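Robotique de manipulation, travaux pratiques
Séance 4 : collecte de démonstrations à deux mains sur textiles
Responsable du module : Pieter Zwane
Version du 22 juin 2026

1. Objet de la séance

Les trois premières séances portaient sur des objets rigides. On passe maintenant aux textiles : vêtements, couvertures, taies d'oreiller. Un tissu n'a pas de pose unique. Deux démonstrations du même geste donnent des trajectoires différentes et des plis différents, et le modèle doit apprendre malgré cet écart.

Chaque binôme remet 80 démonstrations. Comptez 11 essais pour la prise en main, qui ne sont pas notés et que vous pouvez effacer.

2. Matériel

Deux pinces à main par binôme, une gauche et une droite. L'étiquette QR se trouve sur le boîtier, côté opérateur. Relevez le numéro de chaque pince dans le cahier de séance avant le premier enregistrement : une gauche et une droite inversées rendent le lot inutilisable.

Le logiciel d'enregistrement est Resow, déjà installé sur les postes de la salle 803. L'export se fait vers le dépôt Doucette, dans le dossier du binôme.

3. Environnement de travail

Le lit reste encombré pendant toute la séance. Coussins, couvertures et vêtements font partie du décor d'apprentissage. Un fond trop propre donne un modèle qui échoue dès qu'on change de chambre ; c'était le défaut principal des lots de l'an dernier, enregistrés sur une table grise.

Variez la disposition des objets entre deux démonstrations. Les motifs imprimés sont utiles pour l'estimation du mouvement, gardez-en toujours dans le champ.

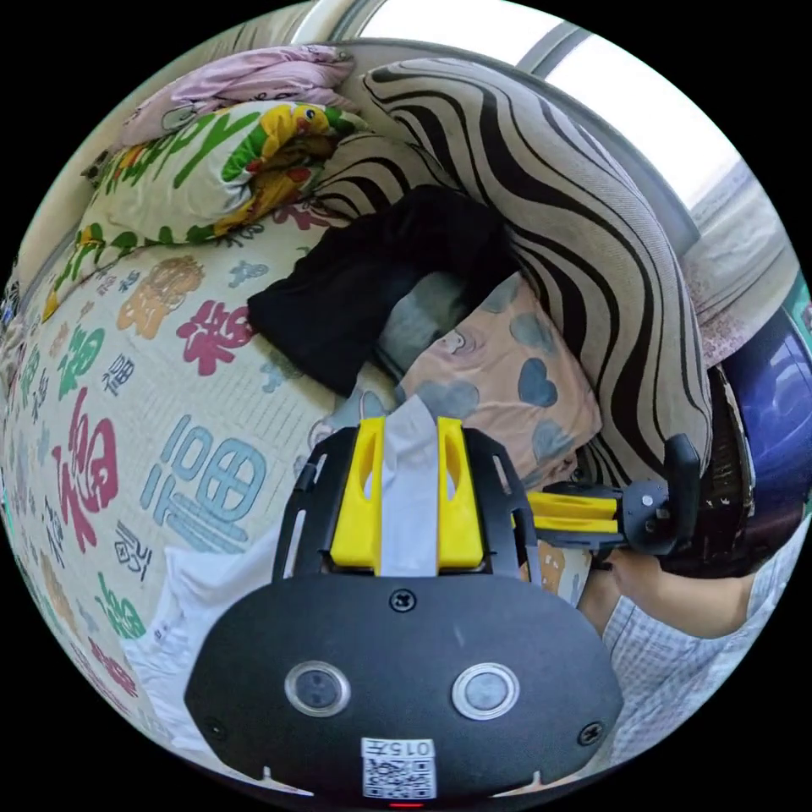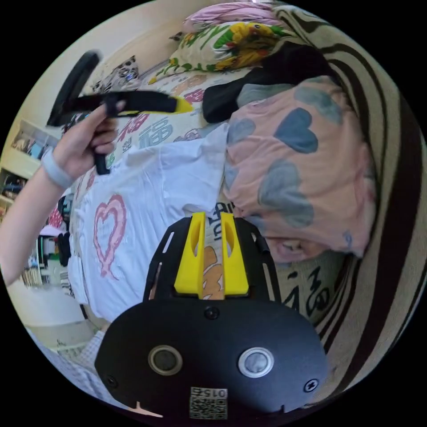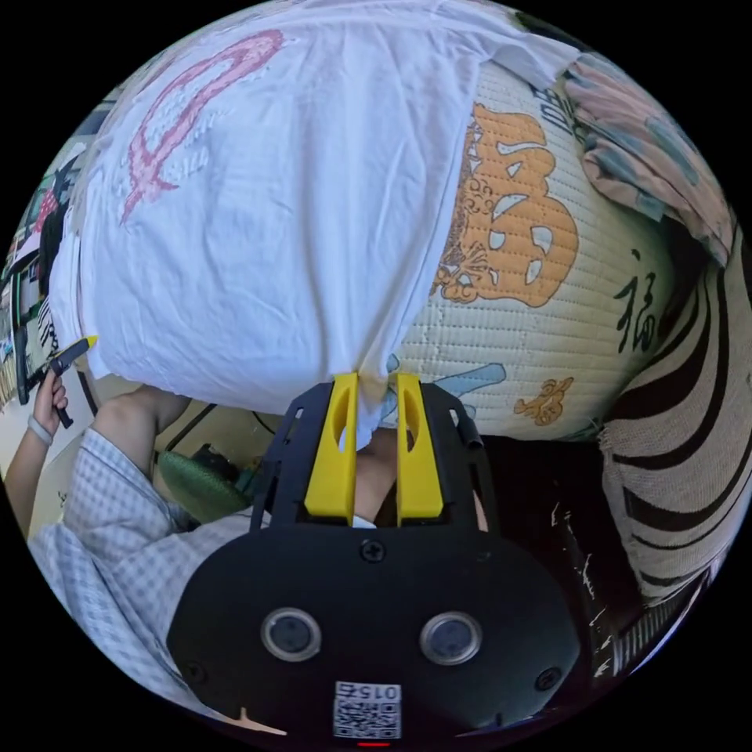
4. Déroulement d'une démonstration

4.1 Position de départ. Les deux pinces sont tenues au-dessus du lit, doigts ouverts, immobiles pendant une seconde.

4.2 Approche. Avancez les doigts vers le bord ou le coin du tissu. Évitez de saisir en plein milieu d'une surface tendue : les doigts glissent et la prise ne se voit pas bien dans l'enregistrement.

4.3 Saisie. Fermez une pince, puis l'autre. La première maintient, la seconde tire. Pour une taie, la pince gauche tient le coin de l'oreiller et la droite le bord de la taie. Pour un vêtement, on prend d'abord les deux épaules.

4.4 Mouvement. Vitesse régulière, environ 14 secondes pour le geste complet. Ne croisez pas les poignets. Si une pince masque entièrement l'autre, continuez et signalez-le dans le cahier.

4.5 Relâchement. Ouvrez les deux pinces et reculez. Arrêtez l'enregistrement seulement quand les doigts ont quitté le tissu.

5. Causes de rejet

- numéro de pince absent du cahier ou côté mal indiqué
- lâcher involontaire non signalé
- lentille couverte par le tissu ou par une manche
- enregistrement coupé avant le relâchement
- même disposition de départ reprise plusieurs fois de suite

Une démonstration ratée mais correctement annotée est conservée. Elle sert à la séance 6 (détection d'échec) et compte dans le total.

6. Annotation

Pour chaque fichier : type de tissu, geste, ordre de fermeture des pinces, résultat. Le vocabulaire autorisé est celui de la fiche Tanside distribuée en séance 1. Pas de texte libre dans le champ « résultat ». Les remarques vont dans la colonne de droite.

7. Travail à rendre

Le lot exporté, le cahier de séance numérisé et une note de deux pages. La note répond aux points suivants :

a) Quels gestes ont produit le plus d'échecs, et à quelle phase ?
b) Comparez la dispersion des trajectoires avec celle de la séance 2.
c) Quelle information manque aux deux vues pour reconstruire la forme du tissu ?

Les lots seront réutilisés en septembre pour l'entraînement du projet Plellulov. Les binômes qui ne souhaitent pas que leurs données y figurent l'indiquent en première page de la note.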